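Merkham 500 Laundry Starch Concentrate
Supplied by Jemora, Bellolstead

Liquid starch for cotton and linen. Suitable for bedding, table linen and plain white garments. Dilute before use. 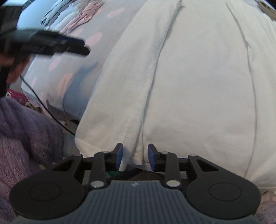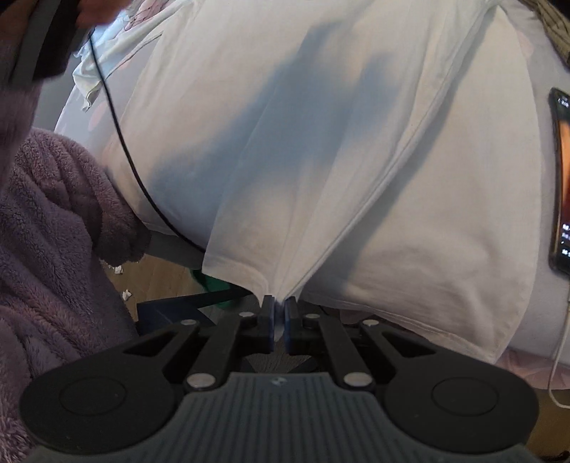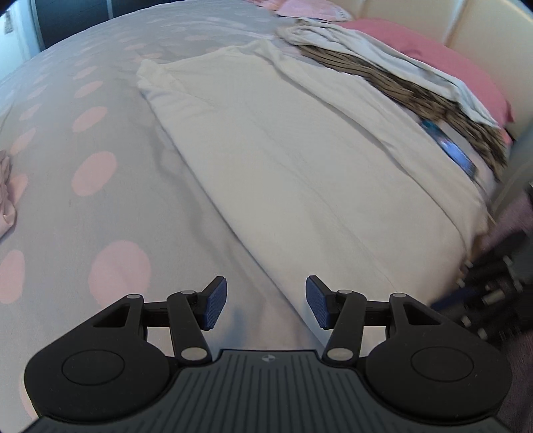

Bottle size: 500 ml
Form: pourable liquid, unscented
Shelf life once opened: 4 months
Wash temperature of treated items: up to 60 degrees

Dilution
Light finish (pillowcases, duvet covers): one capful to four litres of cold water.
Firm finish (collars, napkins, aprons): one capful to one litre.
Add the concentrate to the water and stir until even. Hard water may leave a faint bloom on dark cloth – test a hidden seam first.

Application
Dip the item after the final rinse, wring and hang to dry. Iron while slightly damp, on the reverse for prints. For machine use, pour the diluted starch into the softener drawer and run a rinse and spin. Do not combine with fabric softener in the same cycle.

Not suitable for silk, wool, fleece or waterproof covers. Towels lose absorbency if starched.

Storage
Keep upright, above freezing. Separation is normal – shake before use.

Ordering
Single bottle: stock code JM-33
Case of 4: stock code JM-33C
The Akpan measuring pump fits this bottle and is sold separately. Trade accounts: contact Catinca Sârbu at the Bellolstead counter.

Label text revised April 2025. Bottles with the earlier label hold the same product.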